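Courgettes: cutting, salting and frying
Kitchen pages > Summer vegetables > Courgettes
Page last changed 2023-02-14

A short gallery page to go with the courgette recipes. The pages on runner beans and on beetroot are laid out in the same way. Most of the notes are by Oleksandra Chornovol, with additions from readers where they were useful. The recipes themselves are on the Flerley kitchen pages and are not repeated.

The amounts are for one tray of slices, enough for two people as a main dish or four as a side. The trial batch weighed 618 grams before trimming. After the ends came off and the slices had been salted and pressed it weighed 442 grams, and most of the difference was water. Anyone working from a recipe that gives the weight of prepared courgette should buy more than it says.

Choosing them
Small and firm, with the skin unbroken. The big ones that turn up on allotments in July are fine for soup but the middle is mostly seed and goes to pulp in the pan. If a big one is all there is, cut it lengthways, take the seeds out with a spoon and use the outer part. Yellow ones behave the same as green ones. A courgette that bends has been kept too long for frying.

Cutting
A cleaver is not necessary but it is quick, and the flat of the blade is handy for moving the slices to the bowl. Put a damp cloth under the board if it slides. Take off both ends first. A long courgette is easier to manage if it is halved across before slicing.

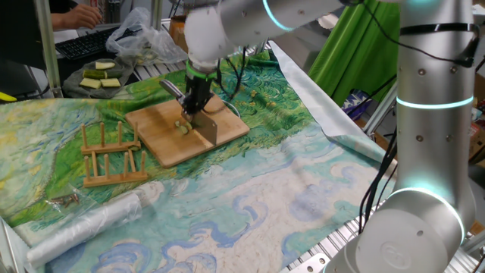
Courgette pieces on the bamboo board, next to the cleaver. Dish racks on the left, landscape cloth underneath.

Seo-ah Kong cuts hers thicker than we do, about the width of a finger, and says that thin slices only make sense if they are going to be eaten cold. She also leaves out the salting when the courgettes come straight from the garden, and puts the salt in at the end.

Both ways have been tried since. The thick slices hold together better and take longer to colour. The thin ones are better under a dressing. For the baked dish with rice it made no difference that any of us could taste.

Salting
Spread the slices in a colander, scatter a level teaspoon of fine salt over them and leave them for half an hour with a plate on top. Press down on the plate once or twice. Tip them on to a clean tea towel and pat them dry. Do not rinse them, or the water goes straight back in. Leave salt out of the dressing and taste before adding any.

Frying
A wide pan and a thin layer of oil. Wait until a slice sizzles when it touches the pan, then put in one layer and leave it alone until the undersides are brown. Turn once. Lift them out on to a rack or kitchen paper and do the next lot. Garlic goes in with the last batch only, otherwise it burns.

Keeping
Fried slices keep for two days in the fridge in a covered dish. Raw slices do not keep well once salted. For freezing, grate the courgette, squeeze it in a towel and pack it flat in bags of 127 grams, the amount that goes into one tray of the Sosine muffins. It comes out of the freezer wet and needs squeezing again.

The board
Bamboo should be washed by hand soon after use and stood on its edge to dry. Left flat on a worktop it dries unevenly and can warp. A wipe of food-safe oil every few weeks keeps the surface from going rough. Courgette leaves very little stain. Beetroot is another matter, and there is a note about it on the beetroot page.

Wooden dish racks need to dry out as well. Ones with pegs collect crumbs where the pegs meet the rails, and an old toothbrush gets them out.

The cloth
Printed cloths are washed inside out at 30 degrees and hung up damp. Oil spots come out with washing-up liquid if it is rubbed in before the wash. Check the label first on anything with a coating.

Related pages: Courgette and rice bake. Cold courgettes with mint. Runner beans. Beetroot. Sharpening a cleaver.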